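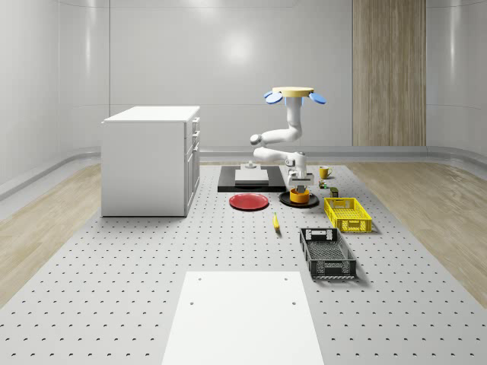

Re: [prisoner-letters] Petition for the Pindthorpe detainees

Dear all,

> We now have 3,257 signatures. Can Givby send them to the ministry before the hearing on Wednesday?

Yes, we can. The lawyer from Halonen asked for at least 3,000, so we have enough. I need the signed cover letter 2 hours before the post office closes.

One question remains. The family did not yet agree that we publish the prison address. Until they answer, please do not share it outside this list.

The Wotik group will translate the statement in March.

With regards,
Givby office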